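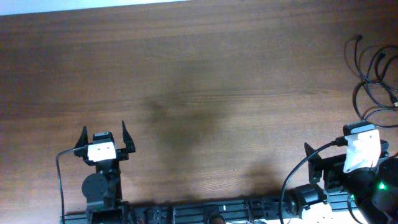

Wono is a set of written notes on the wooden tops of tables, desks and benches, put together so that people who look after old furniture can compare what they see on their own pieces with what others have seen on theirs. Most of the notes are about colour, grain and the marks a top picks up in daily life. Light matters a great deal in all of this, and a warm reddish-brown top with the grain running side to side is a good one to learn on: where a broad soft shadow lies over the middle, the wood looks a good deal darker than it does elsewhere, and it would be very easy to write that down as a stain. Please move yourself, or the lamp, before you write anything.

What you get

The notes come as one plain spreadsheet, with 250 entries covering 97 pieces of furniture. Some pieces have a single entry and others were written up again and again over several years (the long bench at Jorkcombe has more than its fair share, and I'm afraid I was fond of it). There is also a short word list, which I'd encourage you to read before you start sorting things, as my "honey" may well be your "tan".

Each entry has 19 columns. The ones people use most are these:

piece — a short name for the table or desk, the same every time it turns up
colour — in everyday words, taken from the word list where possible
grain — which way it runs, and whether it is straight, wavy or hard to make out
sheen — dull, soft or glossy
marks — rings, scratches, dents, heat marks, ink, and so on
light — where the light was coming from when the notes were made
care — what was used on the top, if anything, and how often
remarks — anything at all, and some of these do go on a bit

How the notes were made

I began with my own dining table in January, on a wet afternoon when I had meant to be doing the tax. After that it was friends' desks, then the benches at Jorkcombe, and then a great many kitchen tables belonging to people who were kind enough to let me kneel beside them with a notebook. Everything was written by hand first and typed up the same evening. If a colour was hard to settle on, I looked at it once from each side and wrote down both answers, with a slash between them. You'll find plenty of slashes.

Daltent is the name of the older notebook, and those entries are marked with a D in the piece column. They were written before I had the word list, so the colours are looser and the sheen column is often blank. I thought about filling the gaps from memory and decided against it.

On glare

Wood with any shine to it will throw the light back at you, and this has caused more muddled entries than anything else in the file.
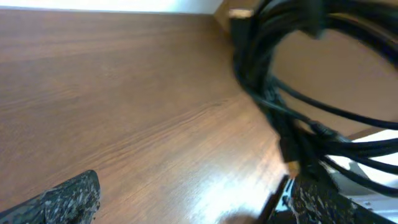 Can I fill in the colour column if part of the top is washed out by the light?

Use the part you can see properly and leave the bright patch out of it. Put "glare" in the light column so the next reader knows, and if you are able to go back at another time of day, add a second entry and keep the first one. Two entries that disagree are quite welcome, and I have several like that for my own table.

Things to be careful of

The file leans heavily towards brown. Painted tops are hardly in it, and neither is very pale wood, so it won't be much help if that is what you have at home. The care column is also only as good as people's memories. When someone told me they waxed the desk "every so often", that is what I wrote down.

I haven't tried to name the timber except where the owner had papers for it. A veneer and a solid top can look very alike from above, and guesses have a way of turning into facts once they're typed up. The same goes for age.

Changes

August 2024: version 3. The Tanoli desks are in at last — sorry to everyone who waited — and I have mended the grain column, where "across" and "along" had been swapped in a good many of the Daltent entries. Row order is different from the last version, so please match on the piece name and the entry number together.

Using and adding to it

Use the notes however you like, at home, in a workshop or in a class, and put my name somewhere if you print them. New entries are very welcome, even short ones. Keep to the columns as best you can, leave blank what you don't know, and don't worry about your spelling.

Shazia Kazmi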